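Moving the bedroom door

We have been in the house in Whitlock since August and I still walk the wrong way to the bathroom at night. The old place in Stultville had 6 rooms in a row, so there was only one way to go.

I spent last weekend pricing interior doors. Skistus wanted 200 dollars for one, delivery extra. The salvage yard had the same width for 153, hinges included, so I put a deposit on that. 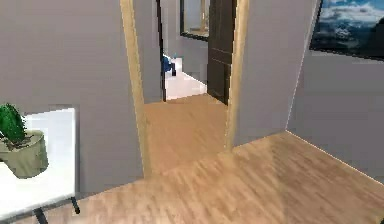
Light wood frame, grey walls, hallway beyond.

Pickup is in 18 days. Before then I need to find my level and decide which side the hinges go on. I'm leaning left.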